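Sorting out the damp in the back bedroom

Posted 6 Feb 2022

The back bedroom at Drumthorpe faces north and has one outside wall and a chimney breast that has not been used since before we bought the house. Every winter the bottom corner beside the chimney goes grey with mould. This January I decided to measure it properly before spending any more money on paint.

I started with relative humidity. A single reading tells you very little, as it moves with the temperature, the weather outside and whether anyone has had a bath. I set a logger to record temperature and humidity every fifteen minutes and left it alone for 19 days, which gave 1,824 rows. The logger is a Clidus, bought second-hand. I checked it first with the salt test: a bottle cap of damp table salt in a sealed bag, logger alongside, left overnight. The air in the bag should settle at 75 per cent. Mine read 73, so I added two to everything. 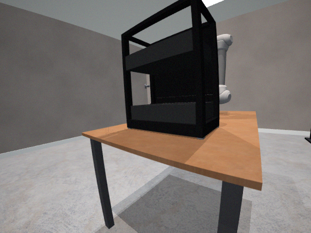

Why bother with the dew point when the logger already shows humidity?

The dew point tells you how cold a surface has to be before water forms on it, and mould grows on surfaces. The percentage belongs to the air in the middle of the room, where nothing is growing.

The average over the period was 16.2 degrees and 68 per cent. That puts the dew point a little above 10 degrees. I then took the wall temperature with an infrared thermometer each morning before the heating came on. The middle of the outside wall sat at 13. The bottom corner by the chimney was between 9 and 10 on most mornings, so on an average night it was at or below the dew point. Mould does not need running water either. It will grow if the air right against the wall stays above 80 per cent for long enough, and that corner was there nearly all the time.

The next job was to rule out water coming in from outside. I had already been told by a damp firm that it was rising damp and that I needed a chemical injection. Their evidence was a pin meter pushed into the plaster. A pin meter measures electrical resistance and is calibrated for timber, so on old plaster with salts in it the number is close to meaningless - it will read high on a wall that is perfectly dry. 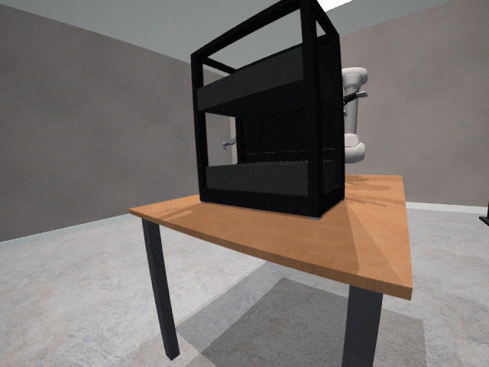 What you can do with a pin meter is compare like with like. I took readings up the wall in a line at 10 cm spacing, on the skirting and on the plaster, and did the same on the inside wall. The skirting came out at 14 per cent on the inside wall and 17 at the corner. Neither is wet. Rising damp should also fade out with height, and mine did not follow any pattern like that. It followed the cold.

I went round the outside as well. The ground level is two bricks below the damp course, the gutter joint is sound, and the pointing is tired but not open. The chimney pot has a cowl on it. I did find that the fireplace had been bricked up with no vent, so I cut one in and fitted a plain louvred grille at skirting height.

Ga-eun Yeom, who lives two doors down in a house with the same layout, lent me her hygrometer for the landing. It showed that the bedroom was getting most of its moisture from the bathroom. With the bathroom door open after a shower, the landing went up by 14 points in ten minutes and the bedroom followed within the half hour.

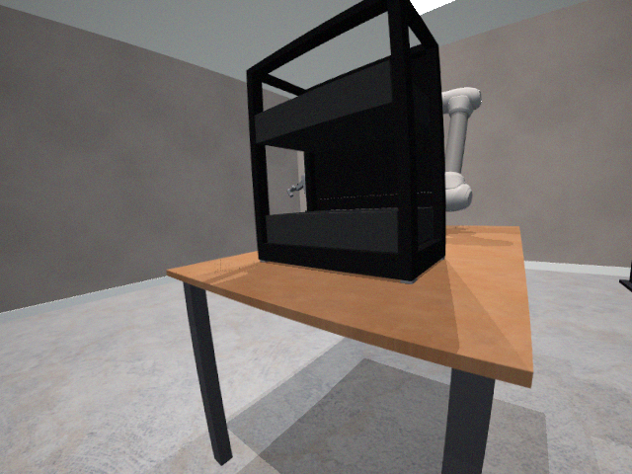

Tall rack on the wooden table.

The old bathroom fan was rated at 85 cubic metres an hour. I tested it by holding a sheet of toilet paper to the grille and it fell off. The flexible duct had sagged in the loft and was holding a pint of water at the low point. I replaced it with rigid pipe, insulated it and gave it a slight fall towards the outside. The new fan is an Ivau on a humidity switch, and with its run-on timer it cost £112.

Changes made so far, in order:

1. Vent cut into the blocked fireplace.

2. New bathroom fan and rigid duct, with the bathroom door kept shut for half an hour after use.

3. Wardrobe moved 10 cm off the outside wall.

4. Heating left on low overnight at 15 degrees, where before it went off at ten. 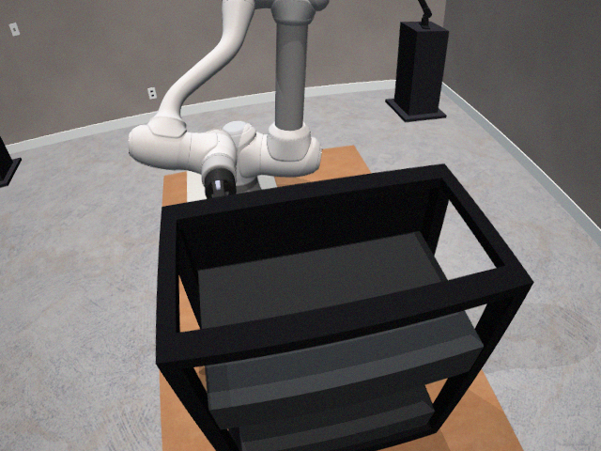 Results so far

The logger has been back in the same spot for four days. The average humidity is down to 59 per cent at 16.8 degrees, so the dew point is now between 8 and 9. The corner was at 11.4 this morning. I would not read much into four days, as it has been mild, and I want a proper cold spell before I believe it.

The mould has been washed off with a Petchrat fungicidal wash, left to dry and washed again. I have not painted over it. If the corner is still clean at the end of the month I will put two coats of ordinary matt emulsion on it.

The part I have not solved is the corner itself. Even at its best it runs two degrees colder than the rest of the wall, and I think that is down to the floor void behind the skirting. The next step is to lift a board and see whether the airbrick is blowing straight on to the back of the plaster. I will post the readings when I have them.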